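Student Manipulation Project – Interim Progress Report
Reporting period: September through March
Submitted to: Ní Mhurchú Fund for Technical Education
Submitted by: Stullodora Robotics Club, project team

1. Summary

The project is on schedule in data collection and tool construction and behind schedule in policy training. The hand-held gripper has reached its third revision and is in daily use. Club members have recorded 2545 demonstrations, of which the majority passed the quality check. The table-top arm is mounted and wired but has run only short tests. We request no change to the total budget and one transfer between budget lines, described in section 7.

2. Scope as funded

The grant covers one academic year of work by a student team on picking and placing household objects with a parallel-jaw gripper. Demonstrations are recorded with a hand-held tool carrying a camera, and the same finger geometry is used on the arm. The application listed four work packages: tool design (WP1), data collection (WP2), training and evaluation (WP3), and a public demonstration at the end of the year (WP4). WP1 is complete except for documentation. WP2 is ongoing. WP3 started in January, two months later than planned. WP4 has not started.

3. WP1: Tool design

Revision A used a rack-and-pinion drive with printed teeth. The teeth wore quickly and the opening width drifted during a session. Revision B moved to a linkage, which fixed the drift but placed the trigger too far forward for members with small hands. Revision C keeps the linkage and moves the trigger back 9 mm. It also changes the finger mount so that a pad can be swapped without removing the finger.

Three pad patterns were tested: smooth, dimpled and ridged. The ridged pad held smooth cylindrical objects most reliably and is now standard. Softer material gave better grip but deformed under side loads, and the fingertip position in the camera view moved as a result. The current material is a compromise. Pads are cast in batches by the second-year students, who keep a log of mix ratio and cure time.

Open items in WP1:
Screws on the finger mount loosen after extended use. Thread locker has been applied on two tools and will be applied on the rest.
The assembly guide covers Revision B only. The update is assigned and due before the end of term.
The camera bracket can be installed rotated by one hole position. A locating pin will be added to the printed part.

4. WP2: Data collection

In the autumn all recording took place on the club workbench with a fixed set of objects. The first review in December showed the weakness of this approach. The background was the same in every episode, the lighting hardly changed, and objects were set out in open space by people who knew what the task would be. A small model trained on this set worked on the workbench and failed on a table in the next room.

Starting in January, members took the tools home and recorded in their own rooms, after signing the household consent form and receiving the safety briefing. The instruction sheet asks them to leave the surface as it is normally used, to clear only items that could spill or break, and to keep papers with personal details out of view. It does not ask them to tidy.
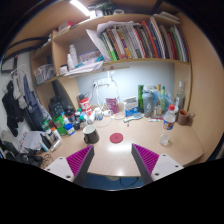
Home recordings are slower than bench recordings. Setup takes longer, the cable has less room, and the approach path to an object is often blocked by something else on the desk. Members reported that they had to plan the wrist angle before starting, particularly for mugs with the handle turned toward a wall and for bottles standing close to other bottles. This is the type of variation the December review called for, and the extra time per episode is accepted.

Each session follows the same sequence. The operator records a calibration clip, opens and closes the fingers fully, and then performs a block of 30 episodes on one task. Blocks are uploaded to the club server through Relico, the file tool we set up in the autumn. A second member reviews each block and marks episodes as accepted, rejected or unclear. Operators do not review their own blocks.

The main reasons for rejection, in order of frequency, are:
Tracking lost during fast movement.
Fingers closed before both were visible beside the object.
Object dropped and picked up again in the same episode.
Wrong task label.

Label errors fell after the free-text field was replaced with a menu. Tracking loss remains the largest problem. It is worst against plain pale walls and in rooms lit by a single ceiling light. Members now slow down near the end of each reach, and the briefing was changed to include a practice block that is thrown away.

A total of 130 episodes were removed after review because paper documents or screens with personal information were readable. No recording with an identifiable person was retained. The privacy step has been moved from the end of the review to the beginning, so that a reviewer sees the contact sheet first and can remove the block before opening individual episodes.

5. WP3: Training and evaluation

The late start has two causes. The arm was delivered after the date quoted to us, and the workstation originally planned for training was needed by another course until January. Both are now available.

Two training runs have been completed. The first used bench data only and serves as the baseline. The second used bench and home data together. On the workbench the two models perform about equally. On an unfamiliar table the combined model reaches the object more often, though it still closes too early on tall objects. Test counts are small and we do not report success rates at this stage. The final report will give results for a fixed protocol with the same object positions for every model.

Arm integration is partly complete. The Hidel controller board accepts position commands and reports finger opening, but there is a delay between command and motion that varies with load. The electronics group is measuring it. Until the delay is known, speed is limited in software and a student stands at the stop button during every run.

6. Student participation and training

The team is divided into mechanical, electronics, data and software groups. Members choose a group in September and may change once, in January. Several moved from mechanical to data when the home recordings began, which left the mechanical group short during pad production. Next year the change date should be set after the pads are finished.

All members complete the shop safety course and the data handling session before they use a tool. The data handling session was written by students in last year's club and extended this year with examples from our own rejected blocks. Attendance at the regular evening meeting has been steady, with the expected drop during exams.

Written work is uneven. Code is reviewed before it is merged and commit notes are adequate. Mechanical changes are often made on the printer computer and not recorded, and in one case a finger plate had to be measured by hand to recover the current dimensions. CAD files are now stored with the code and a part may not be printed for a tool unless its file is there.

7. Budget

Spending is below plan in travel and above plan in consumables. Casting material was used faster than estimated during the pad tests, and replacement cables were needed for the home kits. We request permission to move the unspent travel amount to consumables. The total is unchanged. Receipts are filed with the school office and a spreadsheet is attached to this report.

8. Risks

Arm delay not resolved by April. Effect: evaluation limited to slow motions. Response: report results at reduced speed and state the limit.
Too few home recordings in poor light. Effect: weak results at the public demonstration, which is held in the evening. Response: two additional blocks per member after dark.
Loss of senior members during exams. Effect: slower review. Response: first-year students are being trained as reviewers now.

9. Plan for the next period

Finish the Revision C assembly guide and add the locating pin.
Continue home recording through April, then freeze the data set.
Measure the controller delay and raise the speed limit if the result allows – otherwise keep the present limit through the demonstration.
Run the fixed evaluation protocol on the baseline and on the final model.
Choose the room and tables for the public demonstration and record no training data there.

Attachments: budget spreadsheet, household consent form, instruction sheet for home recording, pad test log.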